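Do Home Workout Apps Save Students Money?
Project report, second draft
Oranuch Ratanaporn and Ruan Magagula

1. Why we looked at this

Every app we tried promised that training at home costs next to nothing. We doubted it. Ruan had already paid for two of them and was still buying day passes at the campus gym. Our question was simple: do students who switch to a home workout app spend less after three months than they did before?

2. What we did

We sent a survey to students in our residence hall and the one next door. We got 83 usable replies. From those we picked 19 people who agreed to keep a spending log, and we followed them until May. They used one of two apps, Pravska or Orkevia. Both have a free version, though in Pravska the free version stops being much use after the first week.

We also logged sessions. The final sheet has 3,027 entries, a number that sounds better than it is. An entry could be a full 40-minute circuit or someone opening the app and closing it again. Neither app separates the two in its export, and we think that suits them fine.
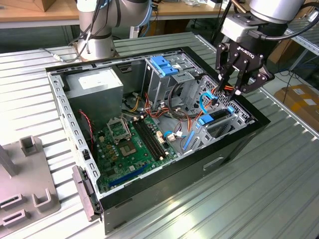
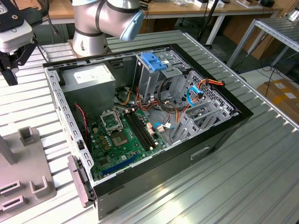

3. What we found

Most of the group did cancel something, usually a gym plan. Then they bought mats, bands and, in one case, a folding bench that the Hovatard store would not take back. Once those were added in, the savings were small for most people and missing for a few.

The apps both claim that users "stay on track." Our logs don't back that up. Sessions dropped sharply after the third week, and Saturday was the worst day by far. People who had trained regularly before kept going. People who hadn't mostly stopped, but several of them were still paying.

4. Problems with our data

The people who agreed to keep a log were probably keener than average. We had no comparison group that stayed at the gym. Spending was self-reported, and Oranuch found receipts that didn't match in three logs. We left those logs in and marked them.

5. What we would change

Run it for a full year, ask for receipts from the start, and define a session before collecting any.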